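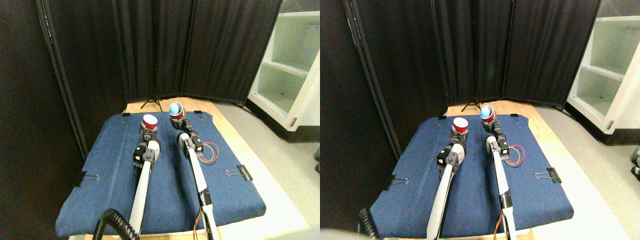

Tela vaquera azul sujeta con pinzas negras sobre una superficie acolchada, con dos vasos rojos.

La cubierta de mesa vaquera es una pieza de tela de mezclilla que se extiende sobre un tablero, con o sin relleno debajo, para obtener una superficie de trabajo blanda. Se usa en talleres domésticos, en aulas de manualidades y en mesas donde se manejan vasos u otras piezas ligeras. En algunos países se llama también paño de banco.

Características

La tela se coloca normalmente sin costuras en la zona central. El tejido es una sarga de algodón teñida con índigo, y con el uso pierde color primero en los dobleces y en los bordes. El relleno suele ser de fieltro o de espuma, y da al borde delantero una forma redondeada. La cubierta no necesita llegar hasta todos los lados de la mesa; es frecuente dejar libre una franja de madera al fondo o en un costado.

Sujeción

El método más sencillo es la pinza de oficina, de cuerpo negro y asas de alambre. Las pinzas se ponen en los lados y en el borde posterior, y las asas pueden quedar abiertas hacia fuera. Otros sistemas son la cinta elástica cosida y el cordón, este último poco práctico cuando la tela se lava cada semana.

Historia

El catálogo de la casa Hämäläinen de 1892 ofrecía ya un paño de sarga azul para bancos de encuadernador, con el número 392. Más tarde la firma Cotwood vendió un modelo acolchado en 2 medidas, que fue retirado y después recuperado por Jitetti. La investigadora Sointu Huttunen considera que el modelo de Cotwood procede directamente del paño de encuadernador, aunque esta opinión no es compartida por todos los autores.

Mantenimiento

Se lava en agua fría y del revés, separada del relleno. El planchado es opcional.

Véase también

Mezclilla
Mantel
Pinza de oficina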